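Two Drums, One Footprint
Living with a stacked washer, from the door seal down

A stacked washer with two drums takes up the floor space of one machine and asks you to change how you do laundry. The upper drum is the big one, for the weekly load. The lower drum is smaller and has its own door, and it's meant for the things that used to wait in a corner until there were enough of them: baby clothes, underwear, one kitchen towel with tomato sauce on it.

I've had one in the hallway closet since December, and I went looking for other people's opinions before writing up my own. The door was the first thing anyone wanted to talk about. 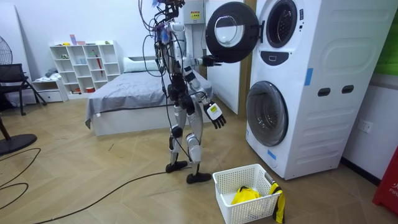
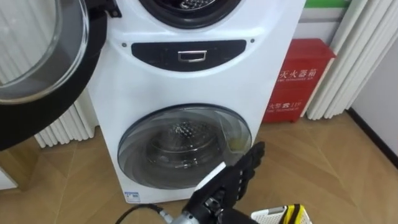
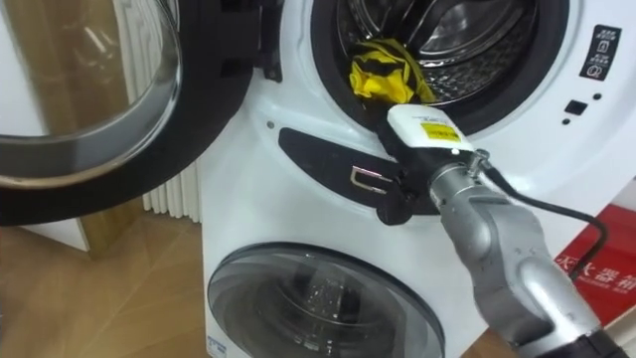
The round upper door swings wide, so plan for it before you plan anything else.

Get the hinge side right or you'll hate it by the second week, was the verdict of one reader of our laundry newsletter, who had the upper door opening straight into the path to the bathroom and ended up moving a shelf, a hamper and finally the whole machine. The same reader wouldn't go back to a single drum, and said the small one runs more often than the big one.

That matches my own use. I wash in the lower drum most evenings and in the upper one on the weekend. Sheets go up top. So do bath towels, jeans and anything with a zipper. The lower drum gets socks, dishcloths and the cleaning rags, which I no longer have to put in with shirts.

Separate loads sound like a luxury until you try them. Before this I sorted everything on the floor into piles, and the smallest pile always lost. It was either washed at the wrong temperature with something else or it sat. Now it goes in when it's dirty and it's out before bed.

The Door Seal

Most of the complaints I heard come down to the rubber seal. On a front loader it's thick and folded, and the folds are where small things go to hide. A washcloth hung over the lip of the drum can get pinched when the door closes. If the machine runs that way, you may find a puddle under it, and the cloth will have a black line across it that doesn't always come out.

My routine takes a minute. I push the load to the back of the drum with a flat hand, run a finger along the bottom of the seal and then close the door. When the cycle is done I do the same thing in reverse. I've pulled out hair ties, a dime, a wet receipt and a child's sock that had been missing for weeks.

Wipe the seal dry after the last load of the day and leave the door open. With a stacked unit you have two seals to wipe, and the lower one is easy to forget. Mine smelled before I learned that. A hot empty cycle took care of it, but I had to run it twice.

The Height Question

An upper drum near chest level is a pleasure to load. You can see to the back of it, and wet sheets come toward you instead of being dragged up from your knees. Shorter people may feel differently. Stand in front of a floor model with your arm out and try to touch the back of the drum. If your shoulder is against the machine and you're still short of it, you'll want a step stool, and then you'll need somewhere to keep the stool.

The lower drum is a bend, and there's no way around that. I put a low basket on the floor in front of it and pull everything straight in. Mine is a Wuline basket with rope handles, and it fits under the open door with room to spare. A tall hamper is no use there.

Controls are worth a look too. On some machines they sit between the two doors, where they're easy to reach and easy to lean on. Use the child lock if you have small kids. My first week with the machine, I paused a load with my hip.

Floors and Tape

These units are heavy, and a filled upper drum puts a lot of weight high off the floor. On wood or wood-look flooring, check that the feet are level before the first load and again after a month. I used a small level across the bottom edge and had to turn one front foot twice. The difference in the spin cycle was plain from the next room.

Delivery tape is a smaller matter. Doors and panels often arrive taped, and it's tempting to leave a strip or two on the side where it doesn't show. Take it off early. I left one piece for a couple of months and the adhesive stayed behind when the tape came away. Warm water, dish soap and some patience got most of it.

Do remove the shipping bolts - the installer should, but check. Run the first cycle in each drum empty.

What It Costs to Run Two

People ask if two drums mean two bills. My answer is that it depends on what you put in them. A small drum uses less water for a small load than a large drum does, but a small drum run every night adds up. I kept a log through the winter. The lower drum ran 41 times and the upper one far less. My water bill went up by a little, and I'd blame the bath towels.

Detergent is where I wasted money. I kept pouring the same capful for both. The lower drum needs much less, and if you see suds on the glass near the end of the rinse, you've used too much. I switched to Drornitz powder with the small scoop and now use one scoop below and 2 above. The Fedoruk liquid I had before was fine on stains, but I never managed to pour a small enough amount.

For rags and dusters, shake them out first. Crumbs and lint end up in the filter, and the filter on most of these machines is down by the floor behind a little flap. Put a towel and a shallow tray under it before you unscrew anything. I use an old Grisis baking tray that's too warped for the oven.

Empty pockets too, for both drums. Then close the door, listen for the click and go do something else until it beeps.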